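4. What Guests Told Us About Arrival

4.1 The stretch between booking and the front door

We came to this part of the study expecting to write mostly about rooms. Our earlier sections dealt with how travelers pick a small hotel in the first place, and it seemed natural that the next chapter of the story would be the bed, the shower, the view and the breakfast. The guests had other ideas. When we sat down with the 1,491 written comments left for the hotels in our sample, we kept running into long, lively, sometimes quite heated passages about the hour or so before anyone had even seen a room. People wrote about the last turn off the main road, the gate that looked private, the desk with a bell on it and the question of whether to ring the bell. We had planned a single paragraph on all of this and ended up with a whole section.

To recap briefly for readers who are joining us here, we wrote to 60 independently owned hotels in and around the towns of Orwood, Olura and Stiltby, and 56 of them agreed to share their guest comments with us and to fill in our short form about how they receive people. None of the hotels belongs to a chain. Many are run by a family that lives on the property or next door, and the owners were generous with their time even in the middle of the season. The four that turned us down did so politely, two of them because they were changing hands, and we have no reason to think that they receive their guests very differently from the rest.

The three towns make a useful set, although we did not choose them for their variety (they were simply the places where owners already knew us from an earlier project). Stiltby is on the coast and gets most of its visitors by car, many of them arriving late in the afternoon when the parking behind the harbor is already full. Orwood has a train station and a pleasant, walkable center, and its hotels are used to guests who turn up on foot with a suitcase at all sorts of times. Olura is spread out along a valley road, with hotels that are hard to see until you have passed them — a point which came up in the comments so often that we eventually gave it its own code.

4.2 How we read the comments

Each comment was read by two of us, working separately, and marked for any mention of finding the hotel, getting in, being greeted, or waiting for a room. Where we disagreed we talked it through, usually over lunch, and in the rare case that we still could not settle it we left the comment out of the counts and kept it in our notes. We made no attempt to score how happy a guest was. Star ratings were available for most of the comments, but after a few days of looking at them side by side with the text we lost faith in them for this purpose, as a guest could write three angry sentences about a locked door and then give the highest rating on account of the pancakes.

We also paid attention to what the owners had written back. Replies turned out to be very uneven from one hotel to the next, with some owners answering everyone at length and others answering only complaints. We used the replies to clear up facts, such as whether a side entrance had been in use at the time, and otherwise set them aside.

A reader may reasonably ask whether people who leave comments are like people who do not. We think they probably differ, and that the quiet majority who found the hotel without any trouble, were handed a key and went to bed are not well represented here. Our claims below are therefore about what guests notice and remember when they do choose to write, and we would ask that they be read in that spirit.

Figure 3. Orange phone case on a white-covered table, camera cutouts toward the upper end.
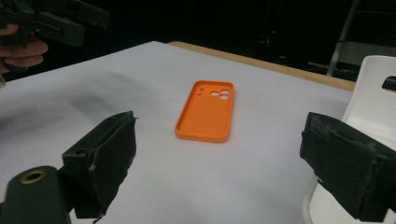 4.3 Finding the place

The most common theme by a comfortable margin was directions, and within that theme the most common complaint was that the directions had been sent too early. Many of the hotels include a cheerful paragraph about the route in the booking confirmation, which a guest may receive months ahead of the trip and will almost certainly not be looking at while searching for a turnoff in the rain. Guests who received a second, shorter message on the day of arrival mentioned directions less often, and when they did mention them they tended to be grateful. Several quoted the message word for word, which struck us as a rather touching compliment to whoever had written it.

Owners told us that they worry about bothering people with too many messages. We understand the worry, and we saw a handful of comments that complained about exactly that, all of them aimed at messages that offered something for sale. We did not find a comment that objected to a plain note with the address, the place to park and the number to call. In Olura, where the valley road has few lights, guests asked again and again for a landmark: a barn, a bridge, a sign for something else. Owners who had lived on that road for decades were sometimes surprised to hear that their own sign could not be read from a car coming uphill.

Parking deserves a word of its own, at least for Stiltby. Guests there were quite forgiving about having to park far away, provided that they had been told. The comments that stayed with us came from families who had expected to pull up at the door and instead found themselves carrying bags, beach toys and a sleeping child up from the harbor. One hotel had begun lending out a small handcart, kept by the gate, and the handcart was praised more often than the hotel's sea view.

4.4 The greeting itself

We had supposed that guests would have strong feelings about being met by a person as opposed to a key box, and some did, in both directions. What surprised us was how much depended on the hour. Guests arriving in the afternoon wanted somebody there and were a little hurt to find an empty desk, even when the door code worked perfectly well. Guests arriving late at night were delighted with the code and wrote of their relief at not having kept anyone awake. The same hotel, with the same arrangement, could be called cold by one guest and considerate by another a few days later.

Quite a few of the hotels use a booking program called Bezerra, which lets the owner ask for an expected arrival time. It is an optional question, and owners reported that many guests skip it or pick the first answer on the list. Where an owner followed up by phone or text to ask again, the guest nearly always answered, and the greeting could be planned to suit. It is a small amount of work for one booking and a good deal of work for a full house in summer, so we do not want to sound too breezy in recommending it.
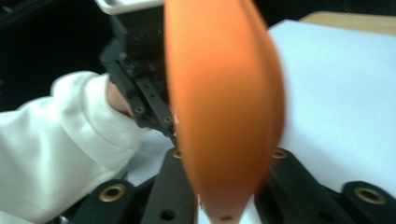 Length mattered as well. A greeting can be too short, naturally, but the comments contain a surprising number of gentle complaints about greetings that went on and on — the history of the building, the best place for fish, the story of the stairs — while the guest stood there in need of a bathroom. Owners who are proud of their homes will find this hard to hear, and we say it with affection, having been on the receiving end of several such tours ourselves and enjoyed them very much. The pattern in the comments suggests that guests like the tour best at breakfast on the following morning, when they have slept and have started to form questions of their own.

Waiting for a room was the last of our four codes and the least used. Guests who came early seemed to know that they were early, and most were content to leave their bags and go for a walk. Trouble came up mainly in places with nowhere to sit. In Orwood, where trains bring people in before lunch, a bench in the yard or a couple of chairs in the hallway was mentioned with real warmth, and one guest wrote a full paragraph about a glass of cold lemonade.

4.5 Talking it over with the owners

In September 2024 we took a short summary of these findings back to the owners and invited them to tell us where we had gone wrong. They were kind about most of it. The Olura owners felt that we had been hard on their signs, and pointed out that the size of a roadside sign in the valley is limited by a local rule we had missed; we have corrected the text of our summary accordingly. Owners in Stiltby wanted it noted that harbor parking is outside their control. Several people from all three towns said that they had never thought of the message and the greeting as parts of the same thing, handled as they often are by different members of the family, and a few planned to try writing the arrival message together before the next season. We hope to return to those hotels and read what their guests have to say.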